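Learning to Grip by Watching: What Our Group Got Done This Term

When we started this project we thought the hard part would be the arm, and we were very happily wrong about that. The arm came set up from the year before. What ate our evenings was the software that turns a person's demonstration into something a planner can follow, and we'd like to set down how it went for whoever picks up the code next.

Our pipeline is called Jindberg. It reads the video from a hand-held gripper, works out where the gripper was at each moment, and writes out a path. By the end we had 986 demonstrations through it, of which 55 were thrown out by our own checks (mostly for gaps in the tracking).
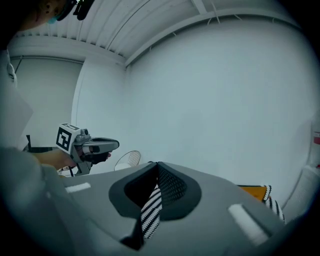

Pridville, August

The printed marker on the white cube is what gives us the gripper's pose from the outside, and we grew quite fond of it! Our first version trusted every marker reading it got, so whenever the cube turned side-on the path would jump sideways and come back again. We added a smoothing filter, which helped a little, and then a rule that drops any reading too far from the last good one, which helped a lot.

Soft things gave us more grief. Grey fabric up close has very little for the perception code to hold on to, and our grasp points wandered. Training for 16 hours instead of 10 made them steadier, though we never did get them as good as we'd hoped.

The planner, Kuhlmann, still stops dead if a path has two identical time stamps in a row. There's a workaround in the Fornitz folder, next to the settings file, and you'll want to run it before anything else.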